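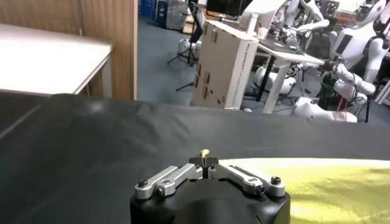 Rosaura Condori wrote: no way you need a bigger suitcase for four days in Condville. I did nine days out of a school backpack and still brought home a jar of jam.

Search this board Go

mudgway_mel wrote:
Okay but you also wore the same jeans every day, you told us so! I'm going in November and it rains sideways there. I've got three sweaters on the bed right now and I can't pick. My plan so far is one green T-shirt, folded flat so it goes in last, and then everything else gets jammed in wherever. 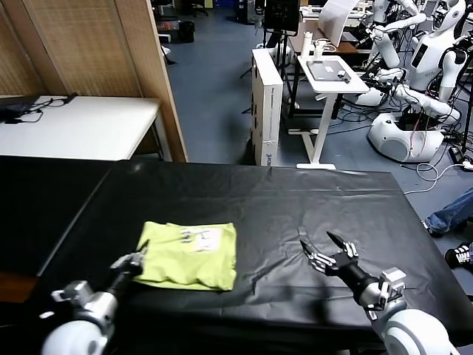 Re: Rolling vs. folding

Sulastri Yeoh wrote:
Roll everything. I've been rolling since college and my stuff comes out fine (okay, not linen, never linen).

mudgway_mel wrote:
Tried it on the Drurnside trip and every shirt had those wavy lines across the front. I looked like I'd slept at the bus station. Folding for me, sorry Sulastri.

dad_on_row_23 wrote:
With you on folding. Cotton tees crease whatever you do, so I just hang mine in the bathroom while I shower.
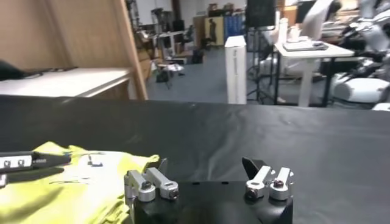 And skip those zip cubes. I paid for a Konatach set and they ate up half my bag. My wife loves hers, so we've agreed to stop talking about it.

Sulastri Yeoh wrote:
Your wife is right!! Mel, take two sweaters, wear the fat one on the bus.

Rosaura Condori wrote:
One sweater. One!

Related threads
Best shoes for wet cobbles
Mudgway to Condville by bus
Laundry in the sink, yes or no

Contact us | Terms | Back to top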